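How to read a monthly rainfall outlook without fooling yourself

Start with the base period. A map that says "above normal" means little until you know which years count as normal, and plenty of pages bury that.

Next, look at the odds. A 40 percent chance of a wet June still leaves most of the chances elsewhere. I don't trust any blog that turns that into "June will be wet."

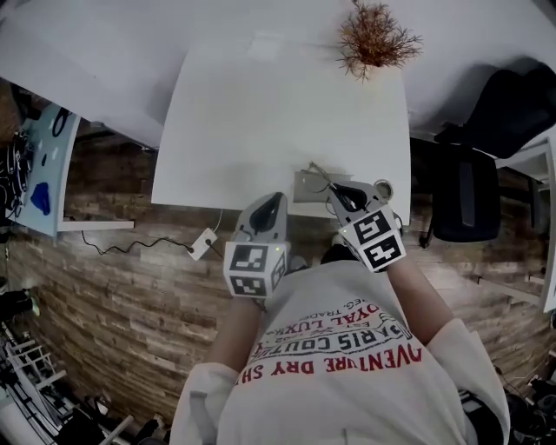 Sweatshirt lettering, with a gripper in each hand.

Then check the record. Shamim Chaudhry keeps gauge totals for Amatby, and I put 9 years of outlooks next to them. The wet calls did little better than guessing. One June came in at 200 mm after a "dry" call.

Last, ignore the shading between stations. Near Virk the closest gauge is 300 km off, so the smooth colors there are mostly math.

Shagufta Yousafzai
May 13, 2021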